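Shared Kitchens and Food Waste in Student Housing
Project report, August 2023

1. Background

Our project looked at how much cooked food is thrown away in shared kitchens at Stestellow, a residence hall with 410 students. The hall has 26 kitchens. We collected waste from 9 of them over one term and weighed it each evening before the bins went out.

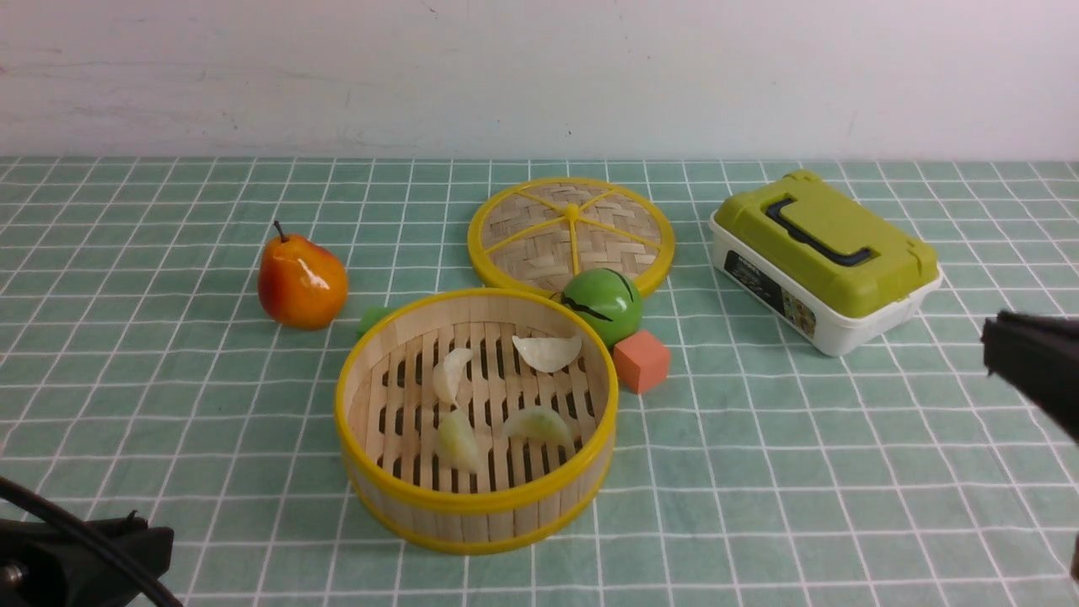

Portion size was the first thing we asked residents about. Most said they cook by the pot or the packet and have no clear idea what one serving looks like. Food that comes in pieces is easier to judge. With four dumplings in a bamboo steamer, like the toy ones on the green checked cloth, a person can see at once how much there is. Rice and pasta swell as they cook, and these made up the largest share of what we weighed.

2. Results

The total for the term was 3,489 ounces of cooked food. Bread and raw vegetable peelings were kept out of this figure. Kitchens on the Clisier side of the building threw away more than those on the Ó Briain side, but the Clisier kitchens also have smaller refrigerators. Several residents there told us they had no shelf space for leftovers.

Labels were the other problem. Containers without a name or date stayed in the refrigerator until someone cleared it out.

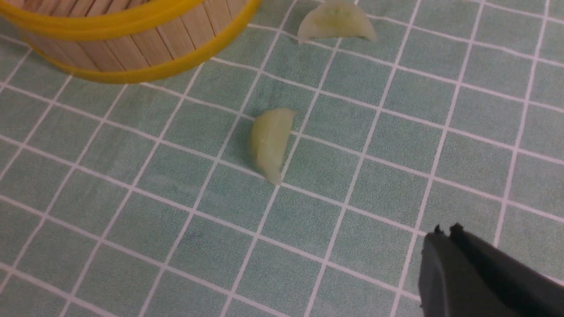 We gave three kitchens a roll of tape and a marker and left the rest as they were. Waste in those three fell during the second half of the term. The sample is small and exams may have changed how often people cooked, so we do not treat this as proof.

3. Next steps

The Netinine building opens in September with larger refrigerators. We would like to repeat the weighing there using the same method and scales.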